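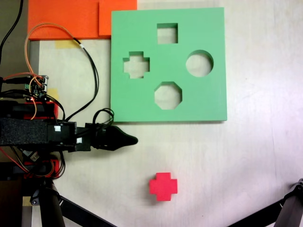 Green sorter board with the red cross block.

Missing pieces for a shape sorter

I picked up this board at a yard sale in August. The cross is the only block I have for it. Where can I get the circle, square and octagon?
Ama Nutsugah

betlow43
Measure each hole and the thickness of the board, then cut blocks from craft foam. Make them a little smaller than the hole - a tight fit is frustrating for a toddler. Keep them too big to swallow.

Shaikh
Try thrift stores. Mine had a bag of mixed blocks for 5 dollars.

Tags: Toys & Games > Lost parts > Shape sorters

Comments
ollmont11: The octagon is the hard one. Trace it on paper first.
Skernance: Does the cross go in all four ways? Ours sticks on one side.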